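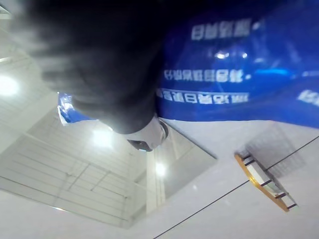
Minutes, household supplies and washroom meeting, Vellosby house

Met in October in the upstairs lounge, 3 p.m. start. Present: Demetrio Pastor (chair), Marlene Buschmann, Benito Carrasco, Covadonga Bravo and me, Macarena Montes, typing as fast as I can. I've left out the long chat over whose turn it was to bring cake (mine, sorry!).

1. Last minutes
Agreed, with one fix. Benito pointed out that I had written Erkberg where I meant Jaber, so the soap order goes to Jaber like it always has.

2. Bagged goods
We have 81 bags on the list and Covadonga wants them sorted by what's in them. Marlene brought up the glossy blue ones with the white lettering, which most of us can't read. She'd like a plain English label stuck on the back of each. I said I'd do it if somebody buys me a decent marker. Demetrio said fine, two markers, and moved us along.

3. Washroom counter
Everybody likes the white sink and the black faucet, so those stay. The white flowers in the little black vase stay too (Benito was outvoted, he thinks they're in the way when you wash your face). Mugs are a different story! Marlene wants one white mug to the left of the basin and that's it. The mirror gets wiped daily, because it's wide and it shows everything.

4. Toothpaste
Long one, this. Covadonga prefers the blue tube with the red stripe by the crimped end, and she wants it squeezed from the bottom, please, all seven of us in the house. Demetrio squeezes from the middle and said so proudly. No vote taken. Spare tubes go in the Oller box for now.

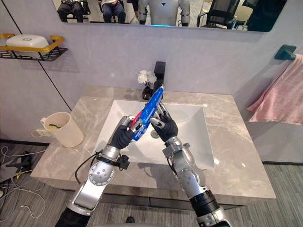

5. To do
Macarena: labels for the blue bags, fix the soap order.
Benito: ask Jaber for a price on paper towels.
Marlene: cloth for the mirror.
Covadonga: send round the sorted list.

Finished at 4:15. Next one in November, same lounge, and Demetrio has promised the cake.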